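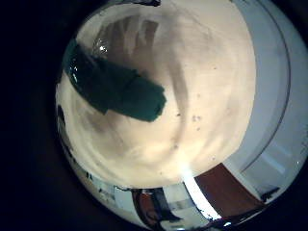
What is the best way to keep a wrist camera's auto exposure from upsetting the object segmentation when the arm gets close to a pale table?

Lock exposure and white balance once the arm is at the pre-grasp pose, and run segmentation only on images taken after the lock.

kitik_user30
Posted 14/07/2018

That is the short version from our lab notes, and I'm posting it because I no longer think it covers everything. Details of my setup:

- fisheye camera at the wrist, 30 frames per second
- Kitik driver, default settings except for resolution
- segmentation is a small network trained on 400 labeled images, plus a threshold step for cleanup
- planner gets a mask and a long axis, nothing else

The picture at the top is typical of what the network has to work with. Dark green object, pale surface, gray smudges and streaks on the surface. The body of the object comes out fine. The trouble is the upper left end, where there is a glossy patch with pale highlights. The mask drops that patch, so the object comes out too short and the grasp center moves toward the blunt end. With the exposure locked this happens less often, but it still happens.

Has anyone solved this in software? I would like to leave the lighting alone.

deadband
Your answer at the top is right and your problem is a different one. Locking exposure stops the image from changing between frames. It does nothing for a highlight that is already close to the color of the table. Fit the long axis from the outline of the matte part and extend it until you reach a real edge. Don't take the center of the mask as the grasp center.

kitik_user30
I tried something like that in May. It worked on straight objects and went wrong on anything with a taper, because the outline narrows and the fit wants to stop early. Could be my fit.

mrow_planner
Why threshold at all? If you have a trained network, take the cleanup step out. I would bet the threshold is what removes the glossy end and the network had it right to begin with. Save the raw output next to the cleaned mask and compare.

kitik_user30
The threshold is there because of the specks. There are small dark ones on the surface to the right of the object and the raw output sometimes marks them as object. Then the planner gets two regions and picks the wrong one.

mrow_planner
Then filter by area. A speck is tiny next to the object. Brightness is the wrong thing to filter on if part of your object is bright.

deadband
Agree with mrow on that one.

tool0_offset
I'm going to disagree with the first answer. We stopped locking exposure altogether. Our cell has windows, and a value locked at the pre-grasp pose was wrong as soon as a cloud moved. What worked for us was leaving auto exposure on but metering only on the middle of the picture. You have a thick black border from the lens. If the driver averages over the full image, all that black goes into the average and the pale surface gets pushed too bright. Check that before anything else.

kitik_user30
I did not know the driver could meter on a region. The Kitik docs don't mention it.

tool0_offset
It's in the advanced parameters, off by default. You give it a center and a radius. Don't set the radius to the full lens circle. You also have that bright white streak near the bottom, and you want it left out.

deadband
Metering on a region is fine while the arm is still. During the approach the object takes up more and more of that region, it's dark, and the exposure climbs. So you are back to a moving target. Lock at pre-grasp and redo the lock for each grasp. The lock takes 15 frames to settle on my camera, half a second at that rate. I can live with half a second and clouds don't move that fast.

tool0_offset
Half a second on every pick was too much for our cycle. Different jobs, I guess.

ganholm_fan
Has the OP undistorted the image before segmenting? A straight object near the rim comes out bent, and an axis fit on a bent outline will be off whatever the exposure does. The Ganholm calibration package handles wide lenses. Pass the mask outline through it and leave the image as it is, much cheaper.

kitik_user30
I undistort the mask, after cleanup. The outline only is a good idea.

mrow_planner
One more thing to look at is the top of the pale surface. I see blurred gray vertical shapes there that look like a reflection. If your training images were all taken on a dull table, the network has never seen that. Add images with reflections before you tune anything else.

kitik_user30
OK, that's a fair point. The training images came from the old bench.

I ran the suggestions over a log of 457 saved frames. Replacing the threshold with an area filter fixed most of the short masks. Metering on the middle made the pale surface less blown out but did not change the masks much by itself. I kept the lock, and I now meter on the middle right before locking, so I suppose both sides get something. The rest of the bad masks nearly all have a reflection touching the object.

tool0_offset
Fine by me. Post the radius you ended up with, others will ask.

deadband
And the raw outputs for the ones that still fail, if you can share them. I'd like to try the axis fit on the tapered ones.

kitik_user30
Will do both. The Nechyporuk script I use for export drops the driver parameters, so I need to patch that first.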